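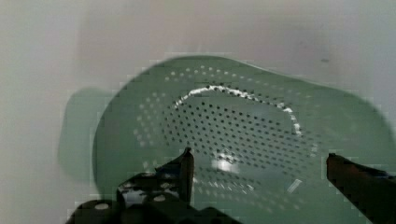

Colander

A colander is a bowl with holes in it, used for draining food. Mostly pasta, boiled potatoes, washed greens, canned beans. The word goes back to the Latin colare, to strain. Older English spellings include cullender, which still turns up in some cookbooks.

Difference from a sieve

The two get mixed up a lot. A sieve (or strainer) has fine mesh and can catch flour, seeds, tea leaves. A colander has bigger holes punched or molded into a solid wall, and it usually stands up by itself on feet or a ring base. Rice is the borderline case — short grains will go through some colanders and not others.

Materials

Early ones were pottery. Pierced clay vessels are known from many ancient sites, though some of them were probably for cheese and not for draining anything boiled. Later copper and tinned iron, then enamel over steel, which chips. Aluminum was common through the 20th century. Stainless steel is the usual choice now for heavy pots. Plastic is light, cheap and comes in every color, but thin plastic can soften near a burner and tomato sauce stains it. Silicone types fold flat for storage.

Shapes and handles

Two loop handles is the classic layout. Single handle models are easier to hold over a sink with one hand but tip more when full. Over-the-sink versions have arms that slide out. The collector Kedir Tefera, whose guide to household drainers is still the one most people cite, sorted colanders into 4 groups by base: footed, ringed, flat and hanging. His collection at Coltanside ran to over 300 pieces, 77 of them enamel. Pesinari made a ringed enamel model for years, no. 139 in his list, and it is teh one that shows up most at flea markets.

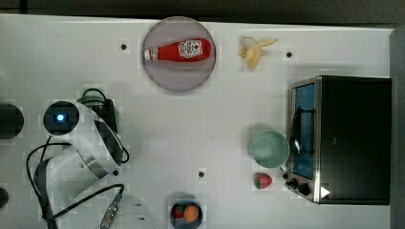 The hanging group is the smallest and the least agreed on, some writers put it with the sieves. Tefera kept it separate because of the wall thickness.

Use

Set it in a clean sink, pour slowly, away from the body. Shake once or twice. Rinsing pasta is a matter of taste — usually skipped for hot dishes, done for salads. Salted eggplant or cucumber can be left to drip over a bowl. Some cooks also steam vegetables in a metal one set inside a covered pot, works fine if the lid fits.

Care

Wash right after use, starch dries hard in the holes. A small brush helps. Enamel with chips on the inside should be retired from food use. Check the label before putting plastic in the dishwasher, top rack in most cases.

See also: Sieve, Salad spinner, Skimer, Chinois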